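Teilnehmende gesucht: Vorführtag Robotik bei Stitard
Kritische Besucherinnen und Besucher für zwei Durchgänge

Wer in den letzten Jahren auf einer Automatisierungsmesse war, kennt das Programm: Ein Arm hebt einen Würfel, legt ihn wieder hin, alle klatschen, danach gibt es Häppchen. Auf den Würfel verzichten wir gern. Für unseren Vorführtag suchen wir Leute, die nachfragen, wenn etwas nicht klappt, und die auch dann noch nachfragen, wenn es einmal geklappt hat.

Stitard prüft Greif- und Montageaufgaben im Auftrag kleinerer Betriebe. Zur Vorführung steht diesmal das System Wekance, das nach Angaben des Herstellers Boleck Kleinteile »wie von Hand« sortieren soll. Ob das stimmt, wissen wir nicht. In unserer internen Testreihe vom Januar haben wir 891 Griffe protokolliert, und 43 davon mussten von Hand zu Ende gebracht werden. Man kann das für wenig halten. Wer an einer Linie mit kurzem Takt arbeitet, wird es vermutlich anders sehen.

Gezeigt wird im normalen Arbeitsraum, bei laufendem Betrieb. Es gibt keine Bühne und keinen Moderator mit Headset. Die Kolleginnen und Kollegen sitzen an ihren Plätzen und arbeiten weiter, und Sie dürfen ihnen Fragen stellen.
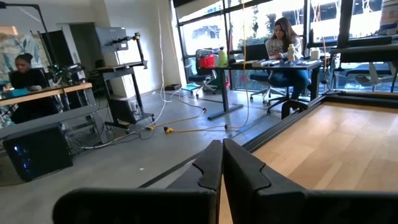
Arbeitsraum bei Stitard, Blick zur Fensterseite

Wen wir suchen: Menschen aus Fertigung, Lager, Instandhaltung oder Arbeitsschutz, gern auch aus Betriebsräten. Programmierkenntnisse sind nicht nötig. Wer beruflich Roboter verkauft, bleibt bitte zu Hause – für diese Gruppe gab es schon genug Termine.

Was Sie tun: Sie sehen zwei Durchgänge derselben Sortieraufgabe. Den ersten fahren wir mit den Teilen, die Boleck empfiehlt, den zweiten mit Teilen, die Sie selbst mitbringen. Zulässig ist alles bis 600 Gramm, was keine scharfen Kanten hat und nicht ausläuft. Danach füllen Sie einen Bogen aus, und wir reden darüber. Die Bögen gehen ungekürzt an den Hersteller und an die Firma Räsänen, die über eine Anschaffung nachdenkt und bisher nur den Prospekt kennt.

Was Sie bekommen: Fahrtkosten gegen Beleg, Mittagessen und eine Kopie der Auswertung. Ein Honorar zahlen wir nicht. Einen »Blick in die Zukunft der Arbeit« versprechen wir auch nicht, obwohl uns der Satz für diese Ausschreibung vorgeschlagen wurde.

Praktisches: Festes, geschlossenes Schuhwerk ist Pflicht. Auf dem Boden liegen Kabel, bitte achten Sie beim Herumgehen darauf. Fotografieren nur nach Absprache mit den Personen, die im Raum arbeiten.

Anmeldung formlos bis 18.02.2020 bei Sigita Dzene, mit einer kurzen Angabe, wo Sie arbeiten und was Sie an der Vorführung interessiert. Ein paar Zeilen reichen, Lebensläufe lesen wir nicht. Den genauen Termin erhalten Sie mit der Zusage. Fragen zur Technik und zum Ablauf der Durchgänge beantwortet Senan Egan, auch die unfreundlichen.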